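Lista de comprobación: mesa de cocina de juguete y menaje
Centro Climosach, sala Karras
Revisión de junio, hoja 13
Inspección: Marjan Mahmoudi
Revisión de la hoja: Davoud Ebrahimi
Inicio: 9:40

Estados: C (conforme), O (conforme con observación), R (retirar), NA (no aplicable).

1. Mesa

1.1 Altura del tablero. C
Medida: 81 cm. Coincide con la ficha de la sala.

1.2 Estabilidad con carga lateral. C
Ensayo manual en las cuatro esquinas.

1.3 Superficie del tablero. O
Acabado blanco, lavable. Hay agujeros pequeños en la superficie. Al tacto no presentan rebaba, pero acumulan migas y restos de jabón. Limpiar con cepillo fino, no con objeto punzante. Inger Hallgrímsson pregunta si conviene colocar tapones; queda pendiente hasta comprobar que el tapón no se convierte a su vez en pieza pequeña suelta.

1.4 Cantos. C
Sin astillas ni desprendimiento del canto en todo el perímetro.

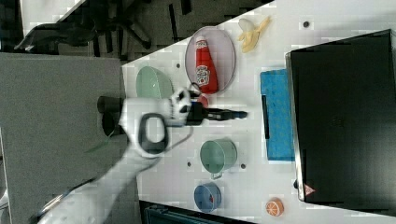
¿Hay que lavar el menaje de juguete antes de cada revisión?
Basta con que esté limpio a simple vista; el lavado completo se hace después, cuando ya se ha decidido qué piezas siguen en uso.

2. Alimentos de juguete

2.1 Botella de kétchup. O
Cuerpo rojo, tapón blanco. Tapón fijo en el ensayo de tracción. Etiqueta adherida, con una esquina que se levanta al pasar la uña. Si en la próxima revisión se levanta más, retirar la etiqueta entera y limpiar el adhesivo. La pieza es conforme sin ella.

2.2 Plátano pelado. C
Comprobar la unión de la piel con el cuerpo, que es la zona que más trabaja cuando se tira de ella. Sin fisuras al doblar.

2.3 Fresa. O
Es la pieza más pequeña del juego. Pasada por el cilindro de piezas pequeñas: no entra completa. La parte verde se ha comprobado por separado y no se desprende con la mano. Se mantiene en uso con control en cada revisión – no cada dos, como el resto.

2.4 Rodaja de naranja. C
Canto redondeado. Sin marcas de mordedura.

2.5 Resto de alimentos. NA
Guardados en el armario. Se revisan en la hoja 14.

3. Recipientes

3.1 Plato. C
Borde liso en todo el contorno. Buscar grietas a contraluz.

3.2 Taza verde claro. C
Asa firme. Interior sin restos.

3.3 Recipiente azul. O
Sale del armario con piezas dentro. Vaciar siempre antes de inspeccionar; la base interior no se ve de otro modo. Fondo conforme tras vaciarlo.
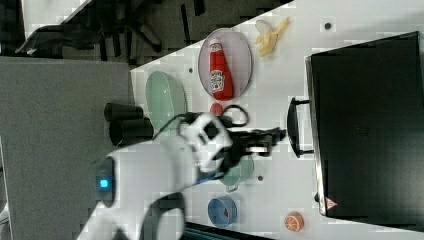
Punto 2.1: botella de kétchup sobre el plato rosa; a la derecha, el plátano pelado.

3.4 Recipiente verde pálido. O
Comprobar el borde y después el resto del cuerpo. Los restos secos se quitan con agua templada y cepillo. No usar el lavavajillas grande: la hoja de Nakier, proveedor del juego, pide lavado a mano. Mahnaz Amini indica que en la revisión anterior se anotó como conforme sin haberlo lavado. Se corrige el procedimiento: primero cepillo, después inspección.

4. Ensayos aplicados

4.1 Tracción manual de tapones, asas y partes pegadas. Dos repeticiones por pieza.

4.2 Cilindro de piezas pequeñas. Solo en las piezas que caben en la palma cerrada. El cilindro utilizado es el de la caja Dretdale, sin deformaciones.

4.3 Inspección de cantos con el dedo, sin guante. El guante de nitrilo oculta las rebabas finas.

4.4 Peso. La balanza se ha comprobado con la pesa patrón de 200 g. Lectura correcta. Solo se pesan piezas huecas, para detectar agua retenida. 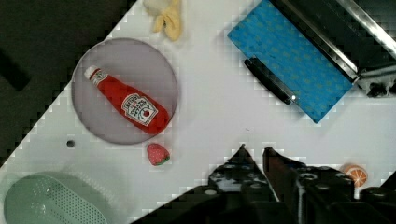 Punto 2.3: fresa junto al borde del plato. En la esquina, colador perforado verde menta.

5. Limpieza y almacenaje

5.1 Secado. O
Escurrir los recipientes boca abajo. Las piezas huecas se dejan con la abertura hacia abajo hasta el día siguiente.

5.2 Esponja. C
Cambio mensual. Se cambió en mayo y toca cambiarla al cerrar esta hoja.

5.3 Caja de almacenaje. O
La tapa cierra mal por un lado. No afecta al menaje – afecta al polvo. Ardalan Naseri tiene pedida la tapa nueva.

6. Resultado

Piezas retiradas: ninguna.
Acciones abiertas: 2.
a) Decidir sobre los tapones de los agujeros del tablero (punto 1.3). Responsable: Inger Hallgrímsson.
b) Sustituir la tapa de la caja (punto 5.3). Responsable: Ardalan Naseri.

Comentario de D. Ebrahimi: en 2.1, anotar en la próxima hoja cuántos milímetros de etiqueta están levantados. «Una esquina» no permite comparar.

Cierre: 11:15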